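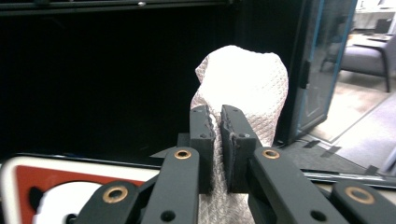 March, late, kettle on for the second time

Slept badly again. Up before 5, gave up, did laundry. Then to the room by eight, no breakfast except the end of Lieselotte's nut loaf, which was stale and I ate it anyway.

Cloths first. The quilted ones, the pale pink that looks white until you hold it next to real white. I love these and they are falling apart. One has an edge going, frayed and curling over, and I keep saying I'll hem it and I keep not. Must buy thread. Silviu thinks we should throw out the lot and order new from Lammers, pack of 100, cheap. Cheap and thin, I said. Lammers cloths leave fluff on everything, we had them in Ullau and I was picking bits off shelves till summer. He shrugged. So that's still not settled.

Anyway. Wiped things, folded things, argued about where the wiped and folded things should live. Cloths in the drawer under the window now, not the box. Write that down so I remeber. DRAWER.

Helmut called at 11 about the storage bill. Could not find the bill. Said I'd call back. Did not call back. Tomorrow, first thing, before coffee even.

Then signs, which took all the rest of the morning. I had forgotten how many odds and ends we have from the old shop, and most of it I'd happily never see again (the brass letters, the awful duck). But the panda! So pleased to see the panda. Red as anything, that silly face, bamboo leaves up at its mouth. Bernd wants it by the door. I want it over the tea things where I can see it when I'm waiting for the water. Dirk says neither, too red, it will fight with the curtains. Dirk has opinions about curtains all of a sudden.

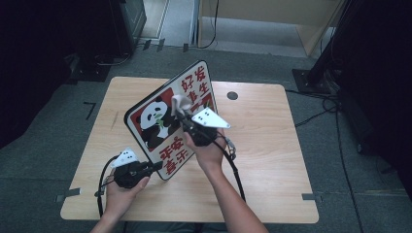

The panda on the light table. 好事 发生 up top, 平安 喜乐 down below.

Looked up the words properly this time, had been guessing for two years. Good things happen, that's the top ones. And the bottom, peace and joy, or peace and happiness, depends who you ask. Lieselotte had always told people it said good luck in business. Well. Close enough I guess, and she sold plenty under it.

Fine table, by the way. I was against it when it came, too pale, shows every cup ring. But the rounded corners are kind on the hips and the little cable hole is handy for the lamp if we ever get the lamp fixed. Needs wiping more than the old one did. See above re cloths, re thread.

The gray carpet is another matter. Shows crumbs. I asked about borrowing the good vacuum from Borcombe and got told maybe next week, same as last week.

Hooks - need hooks. The sticky kind or proper ones? Bernd says proper, he'll bring the drill. He said that about the mirror too and the mirror is still standing on the floor behind my door. If he doesn't come by the end of the month I'm buying 2 of the sticky kind and that's that.

Lunch was soup out of the mug. Afternoon all paper, sorting receipts into the Skeleck folders, boring, no notes. My hand hurts from the stapler.

Walked home the long way past the canal, cold but bright, somebody's dog came and leaned on my leg for a while. Nicest part of the day maybe. Forgot eggs. Went back for eggs. Forgot bread while getting eggs.

To do: Helmut, bill. Thread, pale pink if they have it, white if not. Hooks. Ask Silviu to hold off on the Lammers order till I've at least tried hemming one. Bread.

Kettle's boiling, going up.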